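Matevness widens its table-clearing work to two-armed robots

By the Varela newsroom

Matevness has begun recording examples of a robot clearing a table with two arms, the company said in July. The recordings will be used to train a learning system called Doveo, which until now had been shown only single-arm tasks.

The work takes place at the company's Varela site. An operator guides both arms through a short job from start to finish, and the movements are stored along with the camera views. Each job counts as one example. Matevness says it has more than 625 of them so far and wants at least 100 for every type of object on its list.

The list is made up of things people leave behind after lunch: paper cups, balled-up paper, foil containers. Reusable items go to a tray and trash goes to a bin. Operators change the starting layout between recordings so that the system does not learn to reach for the same spot each time.
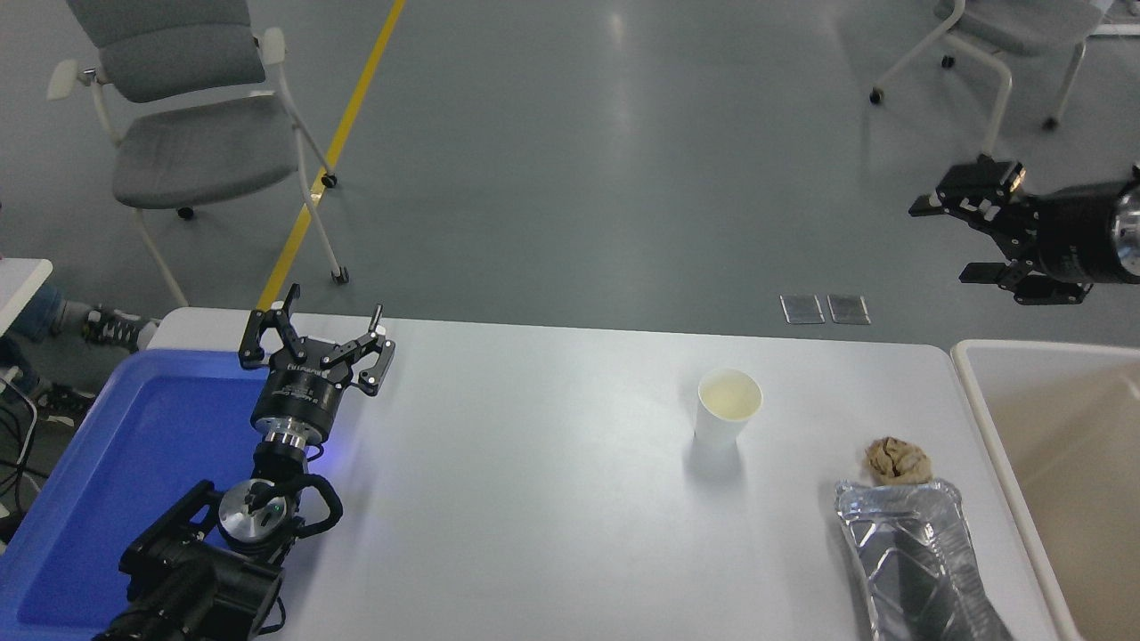

Sovetti, which runs cafeterias and has been following the project, would like to see messier tables before it draws any conclusions. A lunch table at one of its sites rarely holds a few items with space between them, the company said, and a cup is often still half full when the customer leaves. It asked whether stacked dishes and spilled drinks would be part of the recordings.

Matevness said stacked items are planned for the next round. Liquids are not, at least for now.

Foil has been one of the harder materials, according to the company. It changes shape when gripped, and a hold that works on one container may crush the next. Operators were told to keep their failed grasps in the recordings when they recover from them — the company wants Doveo to see how a second try is made.

A session lasts 2 hours, and operators switch places halfway through. Recordings in which an object falls to the floor are set aside and reviewed separately.

The first version of Doveo trained on the two-arm examples will be tested on 32 table layouts that were kept out of the training set. Matevness has not said when it will publish the results.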